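Imprimir | Enviar por correo electrónico

¡Los dos brazos ya clasifican botones!

Llevaba desde diciembre con ganas de contarlo. El proyecto se llama Faveck y ocupa media mesa del taller compartido de Pekent. La idea es sencilla: una bandeja azul con pulsadores mezclados en el centro, una cubeta roja, otra amarilla y dos brazos que se reparten la faena por colores. El derecho se encarga de los rojos y el izquierdo de los amarillos – y verlos moverse a la vez me sigue pareciendo una maravilla.

Lo que más guerra dio fue el cierre de la pinza. Con poca fuerza el botón resbalaba, con mucha salía disparado por el taller (¡todavía aparecen piezas debajo de los armarios!). Al final, bajar la velocidad al 58 % en la aproximación lo cambió todo, y en la última tanda acertaron casi 93 de cada 100.

También puse papel marrón sobre la mesa blanca, y a la visión le sentó de lujo.
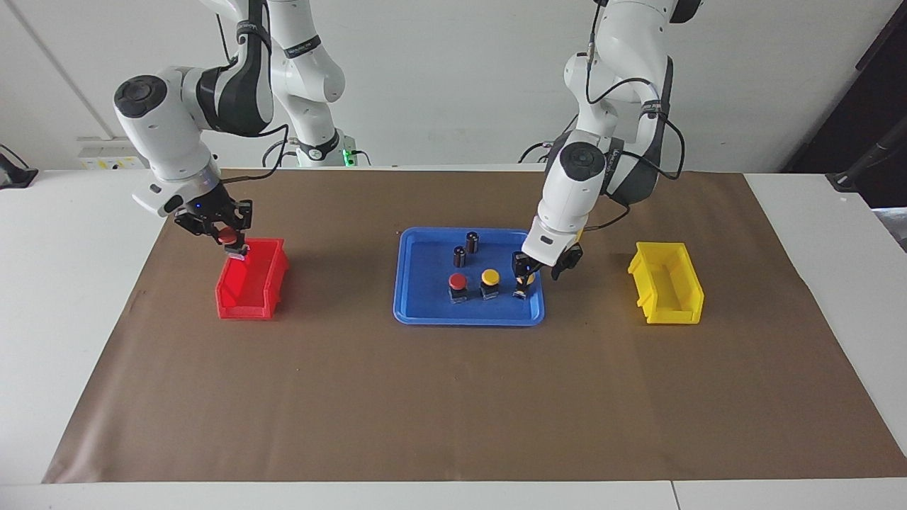
Lo siguiente es pasar las rutinas a Zollidus, que me deja coordinar los dos brazos desde un solo programa, y probar con pulsadores verdes – me falta la tercera cubeta.

Imprimir | Enviar por correo electrónico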